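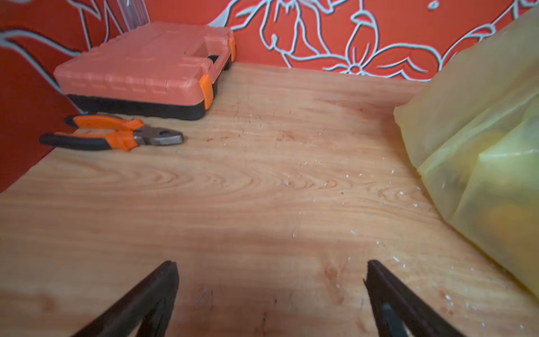
Small bench at the red wall, Saturday, before cleaning. Case with the orange lid at the back, crumbs on the right side.

Workshop > Notebooks > Finishing corner

Saturday, morning

I opened the finishing corner at eight. Plan for the day: clean the light table, decide what to do with the stains, and put the orange case in order, so that on Monday the table can be used for the Jollano tray samples.

The white crumbs first. They go over the right half of the wood in a kind of slanted line, down to the corner. Some are like dots and some are longer, like small shavings. My first idea was dried filler, from the person who scraped the test boards on Thursday. My second idea was wax. I took a few on a piece of dark paper and pressed them with the fingernail. They broke into powder and did not smear, so I write filler, but I did not test more than this.

I did not wipe them with a wet cloth. Last February we did this on the other table and the powder went into the open grain, and it stayed there as gray lines until we sanded everything again. So please: soft brush, from the wall to the front, then the vacuum with the brush nozzle, and only after this a cloth. It took me six minutes, with the corner included. The cloth was almost clean at the end.

Stains. The top has some reddish-brown smudges and small spots, the most of them near the front in the center and a few more in the middle. They are not easy to judge, because the grain is very strong here, with these arches and oval knots, and a small stain can hide beside a knot. I looked with the hand lamp held low from the side, which helps a lot. What I tried, always on one spot near the front:

— dry eraser: nothing
— warm water with a drop of dish soap: a little lighter, maybe
— white spirit on a cotton stick: the stick became light brown, the spot went paler but its border stayed
— hand sanding with 200 grit, along the grain: good, but now the place is lighter than the wood next to it

The last result is what I was afraid of. The honey color is partly the old oil and partly age, and when we sand one spot we make a pale island. We should sand the whole top or leave it as it is. My opinion is to leave it. It is a work table. For the Jollano samples we put a clean paper under them anyway.

If somebody decides for the whole top, I measured what is left of the Zelenák oil: 263 ml in the can. For one thin coat it is enough. For two coats I would order more, and the delivery was slow the last time.

The case. It stayed against the wall, a bit turned, with the two latches closed, as it should be. I carried it to the other bench to empty it. Inside was a mixture: sanding blocks, two rolls of tape, the cork pieces, a bag of Fevgate screws that belongs in the metal drawer, and a lot of used sandpaper which is good for nothing. I threw the used paper away and cut new sheets, 33 pieces in total, sorted by grit with a paper strip between. The screws are back in the drawer.

One request about the handle. Please close both latches before you lift it, also when you move it only half a meter. With one latch the lid twists and the small things come out at the corner.

11:40 — Table is brushed, vacuumed and dry. The sanded test spot got one drop of oil, rubbed with a finger, and I will compare it on Monday in daylight. The red wall gives a warm reflection on the wood, and for judging the color it is better to hold a white card behind.

Open points:
Decide about the whole top (I vote no).
Ask Trometti if the brush nozzle can be bought alone, ours has lost bristles on one side.
Label for the case lid, the old one fell off.

Filed under: Bench care, Wood surfaces, Notes to colleagues

Recent entries
Drying rack, second attempt
Which cloth leaves no lint
Jollano trays: edges before oil
Metal drawer, new order of the screws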